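Amby Craft Table — Set-up Guide

Section 4: Preparing the wrapping and paper area

Read this section before you put the table into regular use. Sections 2 and 3 (legs and levelling) must be finished first. Allow 13 minutes for the backdrop and a little longer for the decals.

What you need

Amby backdrop sheet
Floral surface sheet
Butterfly decals
Weighted tape dispenser
One roll of clear tape
Soft cloth and mild dish soap

4.1 Cleaning the top

1. Wipe the white surface with a damp cloth and a drop of dish soap.
2. Wipe again with plain water.
3. Let the top dry completely before you apply anything with adhesive.

CAUTION: Do not use methylated spirits or abrasive powder. Both will dull the colour of the printed sheet and may lift its edges.

4.2 Hanging the backdrop

1. Unroll the backdrop face down and leave it flat overnight. Sheets that have been stored in the cold curl badly.
2. Hold it against the wall behind the table with the moths upright.
3. Fix the top corners first, then smooth downward from the centre.
4. Trim any excess at the bottom with a sharp knife and a metal ruler.

NOTE: The standard backdrop covers a width of 184 cm. For wider walls, order a second sheet and overlap the join by 2 cm.

4.3 Surface sheet and decals

1. Lay the floral sheet over the right side of the table and leave the left side white. Left-handed users can reverse this.
2. Peel back a narrow strip of the backing and press it down at the rear edge.
3. Pull the rest of the backing away slowly, smoothing as you go.
4. Apply the butterfly decals to the white part only. They do not hold well on the print.

A decal can be moved once. Warm it with a hair dryer on the low setting, lift it from a wing tip and put it down again straight away.

4.4 Loading the tape

1. Lift the empty core out of the dispenser.
2. Fit the new roll so that the tape comes off the top toward the serrated edge.
3. Draw the tape over the edge and press it down lightly.
4. Set the dispenser to the left of your working space, with the cutting end facing in.

CAUTION: The serrated edge is sharp. Keep it out of reach of young children.

4.5 Working with paper and film

1. Put the coloured paper down first and flatten any creases with your palm.
2. Lay the clear film over it. Film picks up dust easily, so brush the table off beforehand. 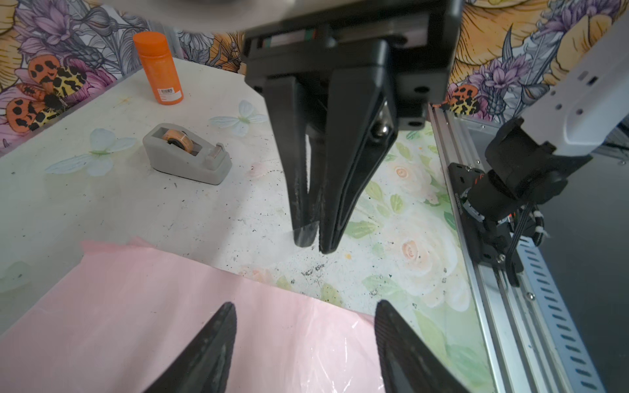 3. Cut the film slightly larger than the paper on all sides.
4. Fold both layers together and tape the centre of the fold before the ends.

Crumpled edges can be folded under. Keep bottles and other upright items toward the back of the table, and make sure that caps are screwed on tight — wet paper will mark the white surface if it is left there.

4.6 Regular care

Brush off dust and scraps after each use. Replacement decals are sold in the same pack size as the originals; quote part number 310 when ordering.

Guide text revised by Érica Lins, March 17, 2019.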